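Plarano Bench Kit: Set-up Guide
Section 7. Teaching the arm to tidy – the block board

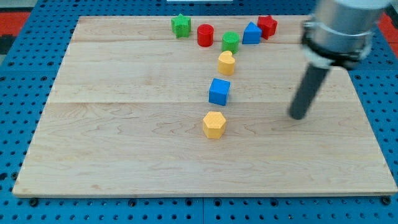 Pak-hei Hsu wrote to us after trying an early draft of this section: "I had the arm pushing blocks about before lunch and I was thrilled. Then I asked it to tidy my daughter's bedroom floor in my head, step by step, and I got stuck at the first sock. Could you say plainly which chores it is ready for?" We will try, at the end of the section. First, the blocks!

Blocks on a board are the smallest chore we know that still feels like one. Things are in the wrong place, they have different shapes, they get in each other's way, and somebody wants them put right. A cube slides, a cylinder may roll if it tips, and a star catches on its neighbour. If your arm can cope with that using nothing but a straight rod, you have already met most of the trouble you would meet wiping a worktop or clearing a packing bench.

Before you start

You will need the arm mounted and powered (Section 4), the rod fitted (Section 5), the overhead view set up (Section 6) and a flat board fixed to your bench. Any set of small, solid blocks will do. Mixed shapes and colours are best, as spoken or typed instructions such as "push the red star to the green star" need something to tell the blocks apart.

CAUTION: Keep hands off the board while the arm is live. The rod moves slowly in teaching mode but it does not know the difference between a finger and a block.

CAUTION: Do not use glass, crockery or anything with a loose lid in place of blocks. The arm pushes, and things pushed to the edge of a board fall off it.

7.1 Setting the rod height

1. Clear the board and switch to teaching mode.
2. Lower the arm until the tip of the rod just touches the wood, then press SET FLOOR.
3. Raise it until you can slide a piece of folded card under the tip without it catching. Press SET WORK.
4. Move the rod to each corner and check the card again. If it catches at one corner only, the board is not level. Pack the low side and go back to step 2.
5. Raise the arm to its waiting height and press SET REST.

Note: If your board is made of joined planks, run the rod across each join at working height. A raised join will stop a light block dead, and the arm will carry on as if it were still pushing.

7.2 The first push

1. Put one block near the middle of the board. A cube is easiest.
2. Choose PUSH from the task list, then pick the block and the place you want it to go.
3. Watch the preview line on the screen. The rod should come down behind the block, on the side away from the goal. If the line passes through the block, press CANCEL and pick the block again.
4. Press GO.
5. When the arm returns to rest, look at where the block stopped and press YES or NO.

Do this until you are bored with it, and then swap the cube for a cylinder. You will see at once why we start with a cube! Curved sides slip off a round rod very easily, and the arm has to learn to make short pushes and look again between them.

7.3 Tidying a whole board

1. Set out your blocks in any pattern with gaps between them. Leave room for the rod to get in behind each one.
2. Choose TIDY, then pick a pattern: row, corner or by colour.
3. Set the time limit. We suggest 600 seconds for a first try.
4. Press GO and stay within reach of the stop button.
5. If two blocks lock together, let the arm try to part them. It will often manage. If it circles the same pair without moving them, press PAUSE, wait for the rod to rise, part them by hand and press RESUME.
6. Save the run, even a bad one. Bad runs are the ones worth replaying.

Note: Start with the blocks well spread out. Crowding is far harder for the arm than a greater number of blocks, and a tight bunch in a corner can defeat it altogether.

Note: Mattes Nolte tested this section on our own bench with 2157 saved runs, and we still enjoy watching them. The long sweeping push that gathers several blocks at once was something the arm picked up on its own part way through April. It is a lovely thing to see, and you may get it too if you leave the time limit generous.

7.4 So, is it ready for chores?

Partly, and we find that exciting enough. With this kit and patience, these jobs are within reach today:

Pushing light, solid things into a row or a marked area.
Sorting by colour or shape on a flat surface.
Clearing one side of a bench for the next job, where the parts are all known beforehand. The Boyer workshop does this with plastic spacers, and keeps a person nearby for the ones that tip over.

These are not:

Anything soft. Socks, cloths and bags change shape as they are pushed, and the arm loses track of them.
Anything stacked. The rod cannot lift, and adding the Nasorov two-finger grip (sold separately) brings its own set-up and its own mistakes.
Anything in a room where people come and go. The kit is made for a fixed bench with a clear space all round it.

A person will also be quicker at nearly everything on both lists. In our tests a full tidy took the arm almost 14 times as long as it took Mattes, who was drinking tea with his other hand. Speed is improving with each update, though we would sooner have a slow push that lands well than a fast one that sends a block on to the floor.

If something goes wrong

The rod scrapes the board: repeat 7.1 from step 2.
The rod stops short of the block: check that nobody has nudged the overhead view, then repeat Section 6.
The arm picks the wrong block: look for glare on shiny blocks and move the lamp.
The arm will not leave rest: the stop button is still pressed in. Twist to release.

Saved runs can be replayed in Plullus, the viewer on your set-up disc. See Section 8 for how to open them and how to send us one.

Section 7 last revised July 1, 2022.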